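Opinión > Vida en casa > Columnas

En defensa del trapo arrugado

227 compartidos · 13 comentarios

Llevo cuatro días discutiendo con mi amiga Viera Ševčík por culpa de un trapo, y como no me deja ganar por teléfono, pues lo escribo (que para algo tengo una columna). Ella sostiene que un paño sin doblar es el primer síntoma de una casa a la deriva. Yo sostengo que los trapos han nacido para estar hechos un gurruño y que doblarlos es un pasatiempo muy respetable, como los crucigramas, pero un pasatiempo.

Crecí en una casa donde se planchaban hasta las bayetas. Mi madre los domingos no, pero el resto de la semana se pasaba unos 40 minutos con la pila de paños, esquina con esquina, para meterlos en un cajón del que mi hermano sacaba siempre el de más abajo. ¡Siempre! Y vuelta a empezar.

Cuando me mudé compré una cómoda Brovholm con separadores y me propuse ser como ella. Aguanté hasta marzo. Ahora tengo un cajón hondo donde entra todo a puñados, los de cocina por un lado y los del polvo por otro, y encuentro lo que busco a la primera. Viera vino a cenar, lo abrió buscando un sacacorchos y se quedó callada un rato largo.

Las sábanas las doblo, ojo, y las camisas las cuelgo, que tampoco soy una salvaje. Lo que me cansa es que la tela doblada se haya convertido en prueba de buena conducta, con esos rollitos perfectos que enseña la gente en vertical, como si fueran archivadores. ¿Para secar una sartén?

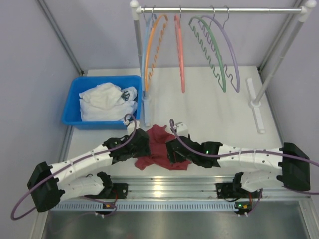 Viera dice que en cuanto cedes con los trapos acabas cediendo con las toallas. Puede ser. Las toallas, de momento, las doblo en tres y mal, y esta noche ceno en su casa, así que llevaré el postre envuelto en un paño sin planchar.

Contacto · Aviso legal · Volver arriba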